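So I've joined the robotics club at Edbridge, which anyone who saw me try to program our old video recorder will find very funny. It's a community college thing, adults and teenagers mixed together, and I only went along in August to keep my niece company. She lasted two meetings. I'm still there!

Our project this term is laundry. Gaétan Girard, who runs the club, wanted us to do a line-following car like every other year, and Tiago Teixeira (seventeen, terrifyingly clever) stood up and said he was sick of line-following cars and could we please teach something to fold a jacket. We voted, and the jacket won by a mile.

The way it works is that we do the folding ourselves with hand-held grippers, over and over, and the recordings go into the training set. You do it at home, on whatever you've got – beds, couches, the ironing board if you're brave. I did mine on a bed with the light blue leafy sheet, because I like that sheet and I was going to be looking at it for a long time.
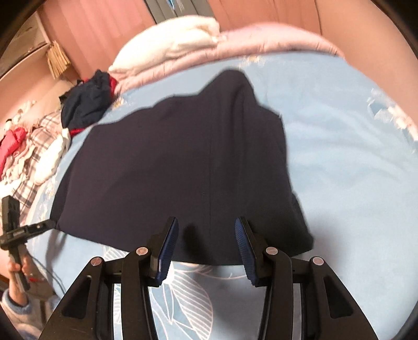
Jackets are awful, by the way. Towels I could do all day. Tea towels, lovely. But a jacket has opinions about where its sleeves go, and when your fingers have been swapped for two ribbed pads you find out how much you normally do with your thumbs. I got through 42 folds in my first week and was so proud of myself, then I saw the club tally was 3,123 and Tiago had done an enormous chunk of them between homework and his shifts at the bakery.

Gaétan is a stickler too. He sent back 12 of mine for being too fast. Too fast! Me! He wants you to pause before you let go of the fabric, and I always forget and whip my hands away like I'm dealing cards.

We've named the folding arm at the club Huravum, after a lot of arguing. My vote was for Colin. It gets its first go at a real jacket next month, so I'd better get back to it – there's a plaid shirt waiting for me and I haven't even looked at the buttons yet.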